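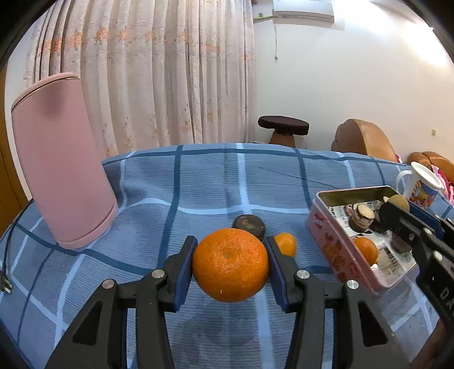
24 March 2025: the fruit table

Read the Candora newsletter over coffee, which was a mistake. It had a whole page on fruit storage this time. Keep each kind apart, never let citrus touch anything brown, wrap the tops of whatever you've cut, and buy their storage boxes, of course. The set is 78 dollars. I looked twice to be sure they hadn't left out a decimal point. For 78 dollars I would expect the box to go to the store for me.

I have kept fruit on a cloth and in a pink box with flowers on the side for as long as I've had a table, and I can't say the fruit has ever complained. Newspaper in the bottom. My mother did it with newspaper, my aunt did it with newspaper, and now I'm told by a person with a degree in something that ink is a worry. Maybe it is. I peel my oranges. I don't see how the ink gets past that.

Still, I let the page get to me, because by ten I had the fruit out on the blue plaid cloth and was sorting. The cloth wouldn't lie flat on the left side and I let it be. I ironed it in November and it made no difference then either.

What goes with what? Candora says by ripening speed. Grigore Enache, who stopped by to return my ladder and stayed through two cups, says by size, small ones on top so they don't get crushed. He has a system for everything and I have seen his kitchen. He also told me a good orange should feel heavy for how big it looks. I've heard that one all my life and never known anybody to put it on a scale. I asked him how heavy. He said you just know. That's what people say about melons too, and I have brought home some terrible melons from people who just knew.

He then started in on the brown and purple ones, and how the dark skin means more vitamins. Could be. He read it on the back of a Trulard juice carton, and the people at Trulard would like very much for me to believe it. 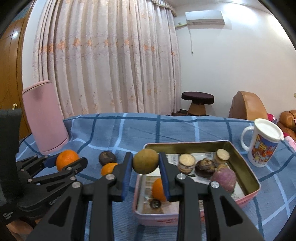

I don't trust a shiny orange. The dull ones at the Mocanu stand have given me less trouble over the years than the ones that look polished, though I'll admit I bought bright ones this week like everybody else, and they do look cheerful. Color sells. Put a bright orange on a blue checked cloth next to that dark one with the pale specks and of course your eye goes to the orange. It doesn't mean it's the better fruit. The specks bothered Grigore, he wanted to know if it had turned. I said some come with specks. He pressed it with his thumb and said hm, and we left it at that.

So the sorting, such as it was. Some went in the pink box and some stayed on the cloth, and I couldn't tell you the rule I used. I tried ripening speed for maybe five minutes, but how am I supposed to know the speed of a thing until it's gone bad? By then it's history. The short pieces with the pale tops stood up well enough in the box without any wrapping, so I left them unwrapped. I'll look at them tomorrow night. If they're brown all through I'll say so here, in ink, and Candora can have the point.

The newsletter claims the average household throws out 429 dollars of fruit and vegetables a year. I would like to meet whoever goes through the garbage to get a number like that. Why not 430? I doubt I spend 429 on fruit to begin with, unless you count the year of the cherries.

Okier had an ad on the facing page for a bowl with a little fan in it. Sold 2000 already, it says. Well, then 2000 people own a bowl with a fan.

Grigore took two oranges home, the ones he said were heavy. I weighed the next one after he'd gone, on the kitchen scale, feeling silly, and then had no idea what to compare it to. Ate it over the sink. It was all right. A bit dry near the top.

Must remember to ask him for the extension cord, he's had that longer than the ladder.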